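# Market Stalls and Permits in Tandbridge: What I Found Out

So for my economics project I picked the new stall permit in Tandbridge, mostly so I could do my research while eating dumplings. The town council opened up small trading permits in May, which means one person can sell food, repairs or crafts without registering a full company. I wanted to know if people were better off with it!

I talked to 14 stallholders over two mornings at the Widine market. Before the permit, most of them sold to neighbors or did odd jobs for cash. Now they pay a flat monthly fee, and 10 of them told me they'd go for it again. The other four weren't so sure (two said the fee hurts in a slow month, and I get that, a flat fee is rough when it rains and you sell nothing). 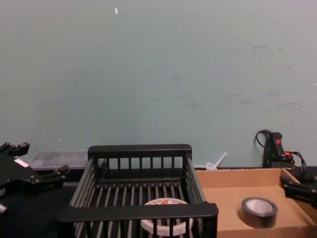

*Photo: Lacerda Street project group*

The part I liked most was supplies. Stallholders can't buy wholesale on their own because the minimum orders are huge, so a bunch of them order together through Meka, a buying club that started on Lacerda Street. Members told me they save up to a fifth on flour, oil and packaging. I couldn't check that against receipts, so treat it as what people said!

My sample was small and I only caught morning sellers, so the evening crowd is missing completely. I also forgot to ask how many hours people work, and my teacher spotted that right away. If I did it over I'd ask about hours first, then income, and I'd go back in winter when the fee probably matters more.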